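4. Care and Repair of the Hand-Held Grippers

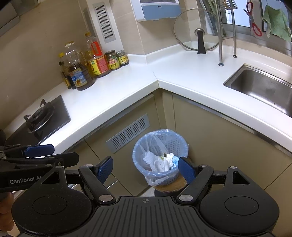 Figure 4. The gripper pair in use in a corner kitchen, with the lined waste basket between the blue pads of one gripper.

4.1 Setup before a session

The literature on hand-held grippers is generous on the subject of learning and rather quiet on the subject of screws. We try here to restore the balance. The pair we maintained was carried by an operator through ordinary household chores, of which emptying a kitchen waste basket (Figure 4) was neither the hardest nor the most glamorous. It was, however, the one that sent the most work back to the bench.

Setup starts with the arms. Each gripper is closed by hand and held up to a lamp, and the operator looks for light between the pads. A sliver at one end means that a pad has crept on its seat or that a pivot has loosened. Both are common after a week in kitchens. The pads are then wiped with a damp cloth, dried, and closed on a folded plastic bag, which is drawn out slowly. If the bag slides without resistance the pads are cleaned again. If it slides a second time they are changed, however much the budget holder may admire their colour.

We had originally specified a steel test block for this step, machined to a fine tolerance by Karras. The block passed every pad we owned, including one that could not hold a bag at all. It now props open the workshop door, a task for which its tolerance is more than adequate.

4.2 Wear in the linkage

The scissor-type arms have several bolted pivots, and these were the main source of trouble. A loose pivot seldom announces itself on a rigid object. On a thin bag rim it shows up at once, as one pad arrives early and pushes the plastic away from the other. Operators compensated for this so well that the fault could go unreported for days. Two of the more skilled ones had to be asked to stop being helpful.

We set the service interval at 500 closures, after which every pivot is checked for side play and re-tightened. The first version of the protocol asked for thread-locking compound on all bolts. This worked until an arm had to come apart, when it worked rather too well, and we lost a bolt head and most of a Sunday. Compound is now used only on bolts that do not come out in normal service. The rest get a paint line across head and arm, so that any rotation can be seen at a glance.

4.3 Pads and residues

Pads were logged individually and retired at 2000 closures or at the first visible tear. In practice few reached the limit. Cooking oil was the chief offender, and it migrated to the pads from handles, counter edges and the operators' own gloves. Solvent wipes removed the oil and, over time, the grip along with it. Dish soap and warm water did better in every comparison we ran, a result that the Maltport group had reached before us and had the good manners not to mention until our solvent order had arrived.

Food scraps are a separate matter. Anything that gets into the linkage dries there, and dried vegetable matter in a pivot feels very much like a bent arm. One unit was stripped to its last washer on this suspicion before a shred of something was found behind the second pivot. The arms are now brushed out with an old toothbrush before any other diagnosis is permitted.

4.4 Repair records

Over the study we logged 38 repairs on the pair. Most were pivot adjustments and pad changes finished at the bench in Wirkthorpe. The few that needed new parts took far longer, mostly in transit, and the Clerberg courier depot deserves some credit for the shape of our downtime curve.

Records were kept on paper cards tied to each gripper's case. A database had been set up for the purpose, and it remains in excellent condition. Each card carries the closure count, the pad numbers, the fault as the operator described it and the fault as found. These last two columns rarely agreed. "Feels sulky" appears several times, and it corresponded to a loose pivot often enough that we have added it to the fault codes.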